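Brendmont Housewares Puts Storage Claims to the Test, Finds Most of Them Thin

BRENDMONT - Rikeveo, a home storage retailer, today published the results of a September trial that asked 30 households to tidy one room and keep it tidy for 90 days. The company sells bins and shelving, so readers may weigh the findings accordingly.

Participants received no new containers for the first month. Most cleared more floor in that time than they did after the containers arrived. Rikeveo had expected the reverse and says so in the report. 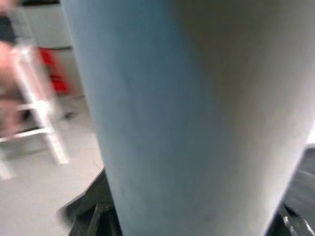

Do you need to buy bins before you start tidying?

Start with what you own. Sort first, throw out or give away what you don't use, and measure the shelf before spending money.

The trial also looked at the Tanar stacking range, sold as a way to "double your closet." It did not double any closet. It did keep small items off the floor, at a price of $290 for the full set, and Rikeveo has dropped the slogan from its own pages.

A second trial, run with the Cuadros store, will cover kitchens and pantries. Rikeveo makes no promises about what it will show - the last one cost it a slogan.

The full report is free at Rikeveo stores.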